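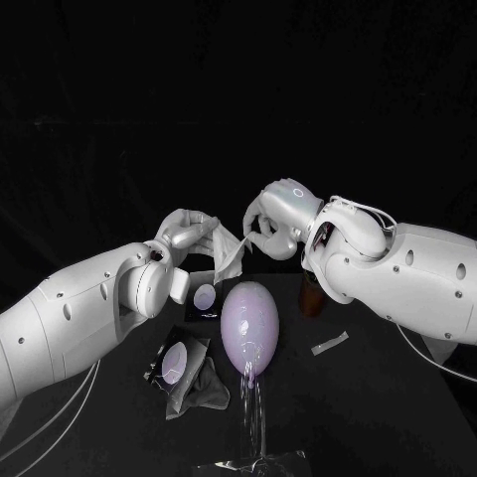 Slide 1. Tissue held up over a dark tabletop, black backdrop.

May
Su-chen Su

Speaker notes, "Sheet behavior in facial tissue: folds, tears and dispensing"

Slide 1. Leave it up while people sit down. Talk starts at 10:20. Point out two things on the tissue. It hangs in a rough triangle because it is held near the top and the rest is left to drape. It is also thin enough to look translucent. Against a pale wall the creases disappear. Move on.

Slide 2. Scope. Facial tissue only. Kitchen roll and napkins are heavier and mostly embossed, and the numbers do not carry over. Roy Wragg covers napkins after the break, so send those questions to him.

Slide 3. Terms. Machine direction is the direction the web ran on the paper machine. Cross direction is at right angles to it. Say both in full the first time. After that MD and CD. Ply means one layer. A two-ply sheet is two layers held together mainly by light edge pressing, and the plies can slide over each other when the sheet is handled. Mention this now, it comes back on slide 7.

Slide 4. Why MD and CD differ. Fibers line up partly with the run of the machine, so dry tissue is stronger in MD. Creping shortens the sheet in MD and stores stretch there. In CD there is little stretch and less strength. A sheet pulled in CD gives little warning before it tears. Demonstration: take a tissue from the box on the lectern, tear it once each way, hold up both tears. The MD tear runs fairly straight. The CD tear wanders. Do this slowly, the back rows need time.

Slide 5. The pull series. 1,988 sheets, all from Rikari stock, drawn by hand from cartons and logged by Chalerm Hemmin and Ro-un Sung. Room held at 20 degrees C. Cartons were opened the evening before and left in the room overnight. If asked about humidity: it was recorded but not controlled, and the log is in the handout folder. We are not claiming anything finer than a comparison between boxes tested side by side.

Slide 6. Interfolding. Each sheet is tucked into the fold of the next, so lifting one brings up the leading edge of the one behind. Too much overlap and two sheets come out together. Too little and the next one drops back into the box. Trace the fold path on the diagram with the pointer, starting at the bottom. The arrows on the printed copy are reversed, the screen is correct.

Slide 7. Faults. 152 sheets in the series were logged with a fault at the slot. Read the categories off the slide: corner tear, ply separation, double pull, drop-back. Corner tears were the largest group and came mainly from the first few sheets, where the stack is tight under the film. Ply separation was nearly always a case of someone gripping one ply and missing the other.

Slide 8. Slot film. Erkia cut against Fedura cut. Erkia is a straight slit, Fedura has a widened center. The widened center lowers drag on a full box. Toward the bottom of the box the difference closes up and drop-back gets slightly worse. Roughly 60 sheets into a carton the two curves cross. Yoon-hee Choo drew this chart and will be in the room, so she can take anything on the smoothing.

Slide 9. Handling sheets for test. Pick up near an edge, both plies. Do not flatten a crumpled sheet and retest it, the crepe is partly pulled out and the stretch reading will be low. Discard it.

Slide 10. Open items. Lotion-treated sheets, not tested. Cube boxes, not tested. Joo carton with the deeper tuck, samples in hand, no results yet. Leave this slide up for questions.

Spare slides 11 to 13 are the raw fault tables. Only if asked.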